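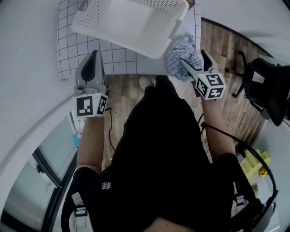
Figure 2. Cloth on a gridded work surface.

4.2 Does folding method matter?

Household advice on dishcloths is full of confident claims about drying. A cloth hung flat is said to stay fresh, and a cloth left in a heap is said to turn sour by evening. We doubt that the second claim has ever been tested with much care. The studies we found compare a cloth spread on a rail with one described only as "crumpled," a word that covers a great deal. A cloth bunched into a loose ball, like the blue and white one in Figure 2, has air pockets and many exposed folds. A cloth wrung into a tight rope has few. Treating the two as one condition makes any difference in smell or drying time hard to read.

Metwally's survey of 31 households has the same weakness. People were asked how they left their cloths overnight, and their answers were sorted into 2 groups, "hung" and "not hung." Paisan later reused those groups without going back to the original answers. Her finding that hung cloths were replaced less often may be correct, but people who hang up their cloths may also wash them more, and neither paper recorded washing.

We repeated the weighing part of the work with 15 cotton cloths from one maker, Modska, all soaked and wrung by the same person. Loosely bunched cloths lost water more slowly than hung ones, as expected. The gap was smaller than the advice literature suggests, and it shrank further when a window was open. We did not measure odor. The published odor scores depend on a panel whose members knew which cloths had been hung, and we see little point in adding to them until that is fixed.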